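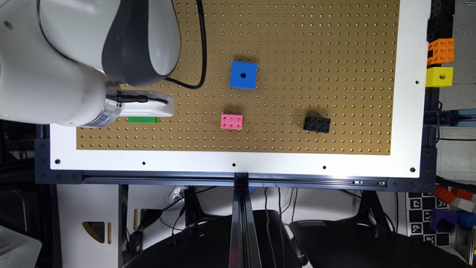 Robot arm holds court at Brumarach open day

April 28, 2018

BRUMARACH – Visitors to the Bilgin workshop's open day were promised a look at the future of manufacturing. What they got was toy bricks, and most of them stayed longer than they had planned.

The workshop opened its doors to the public for the first time since it moved into the old Sokum cannery in January. There was coffee and a table of leaflets, and the main attraction was a white robot arm that goes by the name of Neko and works over a large brown pegboard with a handful of colored blocks on it.

The job, as explained to each group, is to pick up a block and put it down somewhere else. A four-year-old in the front row pointed out that she could do this already. The engineer running the demonstration agreed with her and went back to his keyboard.

Neko takes its time. The arm travels out over the board, settles above a block, appears to think the matter over, and closes its gripper with the care of someone lifting a sleeping cat. Studded bricks are said to be the harder customers, as the gripper needs to meet them square on the sides. The blue cube with the hole in the top drew the most sympathy from the crowd, who had decided by the second session that it was being left out.

There were 3 sessions in all, each scheduled for 20 minutes and none of them finished in it. During the middle one, Neko stopped halfway through a move and stayed there while staff restarted the controller. The audience waited in the kind of silence usually kept for putting greens. When the arm came back to life and set its brick down a finger's width from where it was supposed to go, it got the biggest round of applause of the day.

Bilgin staff were cheerful about the miss. The point of the setup, they said, is to let the arm try the same small jobs over and over until it gets them right without being told where each block is. Since January it has made 1,990 attempts. They were asked more than once how many of those had worked and said that the figure was improving.

Questions from the floor covered whether the robot could fold shirts (no), whether it would take anyone's job at the packing plant (not at this speed), and whether children could have a turn. Children could not have a turn, but they were allowed to choose which brick went next. The pink one won every vote. Adults, who were not offered a vote, argued for the black one anyway.

Parking was less of a success. The lot behind the cannery holds 9 cars and was full before the doors opened, and the overflow along the canal road led to a short exchange of views with the rowing club. The workshop says it will put up signs next time.

A second open day is planned for the fall, when Bilgin hopes to have Neko stacking. Entry will again be free. Groups of more than 4 are asked to call ahead, and the coffee will be moved farther away from the controller.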